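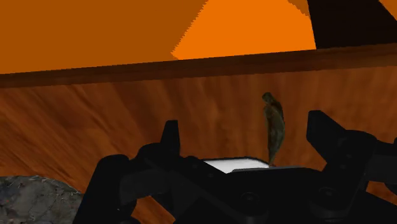
So the Dalmont town council has gone and done it: public comment is down from eight minutes a speaker to two, starting with the January meeting, and it passed a little before 10 at night when most of the room had gone home to bed. I stayed, mostly out of stubbornness. I'd brought a thermos and a sandwich and I was going to see it through! If you've driven down Sayce Street lately you've seen the "Let Us Talk" signs, and you can't miss them, they're a big slab of orange next to a big slab of near-black, the same pairing you get behind the reddish-brown wood up top, and they show up beautifully in headlights. There's one in my yard. I'm telling you that now so you know where I stand before you read the rest.

The quick version, for anyone who hasn't been following. Back in the spring the council started talking about handing the downtown parking contract to a company called Ruvance. Meters on Sayce Street, meters by the library, an app you'd have to download to go pick up a prescription. People came out to talk about it, and they talked at length, and a few of them (I'm including myself) came back the next month and talked some more. Meetings ran late. By the summer there was a draft rule in the agenda packet, tucked in behind the sewer bids, that trimmed the speaking time and moved the whole comment period to the end of the night, after the votes.

After the votes! You'd get your two minutes to tell them what you thought of a thing they had already decided.

That's what got the petition going. Anselmo Grajales, who runs the shoe repair place across from the old bank, put a clipboard on his counter with a pen on a string, and from there it went to the feed store and the laundromat and the Little League snack bar. It came in at 2,000 names. For a town our size that's a lot of people agreeing on anything, and I say that as someone who sat through the year we tried to pick a color for the water tower.

Grajales handed it over in a shirt box. He got his eight minutes, probably the last person who ever will, and he used maybe half of them. What he said was pretty plain. "I fix shoes. I don't talk fast. You give me two minutes and I'm still saying good evening." That got a laugh, even from the council side of the room, and then the council voted anyway.

Now, to be fair to them (I'm trying), there was one change. The comment period stays at the front of the meeting where it's always been. The part about moving it to the end was struck out in an amendment just before the final vote, and I don't believe for a second it would have been struck out without that shirt box sitting on the clerk's desk. So that's something. You'll get your say before they raise their hands, you'll just have to say it quick.

The argument from the council side is that long meetings keep good people from running for office, and that folks with kids or an early shift can't hang around to hear the one item they came for. I get that. I've yawned through plenty of those nights myself. But there were other ways to do it. Over in Onditz they have a sign-up sheet, and you can give your time to a neighbor if you don't like speaking in front of people, so one person can stand up and speak for the whole block. I brought that up back in the fall and was told it would be looked into. I asked again at this meeting and was told it had been looked into. So there you go.
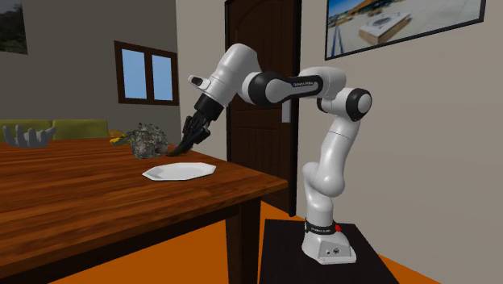

White and black robot arm over a brown wooden table.

As for the parking contract, the thing that started all this, it still hasn't come up for a vote. It was on the agenda and then it was off the agenda, and when I asked the clerk at the break she said it had been tabled and she didn't have a new date. I called the Ruvance office the next morning and left a message. I'll let you know if I hear back. What I'd like to know is whether the meters by the library are still in the plan, and whether somebody without a smartphone can pay with coins, which is a question I've now asked three different ways at three different meetings.

A few housekeeping things, then I'll let you go. The new rule says you have to put your name on the sheet before the meeting is called to order, so if you stroll in late with your coat still on, you're out of luck that night. Written comments are still allowed and can be as long as you please. They go in the packet, so the members will at least have them in front of them. If you've got a lot to say about parking, write it down and drop it at the clerk's window, then use your time at the microphone for the part you care about most.

Grajales tells me the clipboard is back on his counter, this time for people who want the Onditz sign-up idea put on an agenda properly, as its own item. He's also got a stack of leftover yard signs behind the register if yours blew away in the wind like my neighbor's did. They're free. He's open until 6, and he'll take your boots while you're in there.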